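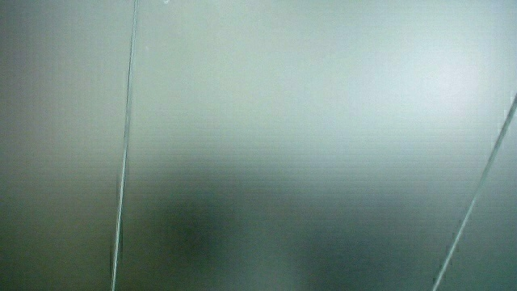 Figure 3. Frosted surface with two bright lines.

By Fouad Azar
April

Section 4: Setting Up the Selodix Foot Pod for Running

The quick card in the box says the pod is "ready to run." Mine wasn't, and neither were the others in our training group. Out of the box it read long on every course we knew. Plan on one evening at the track before you trust any number it gives you.

4.1 Attaching the pod

1. Unlace the shoe down to the third row of eyelets.
2. Set the clip base on the tongue with the arrow toward your toes.
3. Lace over the base, crossing twice, and tie your normal knot.
4. Press the pod down until it clicks at both ends. One click means it is half in.
5. Shake your foot hard. If the pod moves, start over.

Note: The app lets you choose left or right shoe. The maker claims this improves accuracy. I have switched sides many times and can't find the improvement, but pick a side and keep it, or your calibration won't carry over.

CAUTION: Do not clip the pod to a single lace. It will come off in a crowded start and you won't be going back for it.

4.2 Calibrating

You need a measured track. A treadmill won't do, whatever the help screen says, as belts are often off by more than the pod is.

1. Warm up for ten minutes with the pod off.
2. Turn the pod on and stand still until the light stops blinking.
3. In the app, open Sensors, then Calibrate, then Manual. Skip Auto. It uses your phone's GPS, and a phone bouncing in a pocket is a poor judge of anything.
4. Enter 300 meters as the first distance.
5. Run it in lane 1 at your easy pace and press Stop as you cross the line.
6. Rest, then repeat at race pace. The app stores the two runs separately.
7. Write down the factor shown for each. The app has lost mine after two updates.

Note: If the two factors differ by more than 10 points, run both again. A big gap usually means you pressed Stop late.

4.3 Checking the result

Run a loop you have measured with a wheel. Our usual one is 3,138 meters, and a pod that has been set up properly should come within a few steps of it. If yours is off by the length of a parking lot, go back to 4.2. Don't fix it by nudging the factor until the number looks nice. That only makes it right for that one loop on that one day.

4.4 Settings to leave alone

"Stride Score" gives you a figure up to 695. I have asked Selodix what the scale means and got a link to the sales page. Turn it off under Display.

"Race Predictor" works from your last few runs. After a week of slow ones it will tell you to give up on your spring race. Ignore it.

"Fatigue Alert" buzzes when your steps get shorter. They also get shorter when you run uphill. The app doesn't seem to know this.

CAUTION: None of these readings can tell you whether a sore shin is safe to run on. Ask someone qualified.

4.5 Battery

Change the coin cell before a marathon even if the app shows it as full. The gauge stays at full for months and then drops to nothing. After a change, check that both factors are still there before you lace up.

Related items
Section 3: Pairing with a Flirberg watch
Section 5: Exporting runs to Prasteron
Measuring a loop with a wheel
Kyriakidis chest strap: set-up and known problems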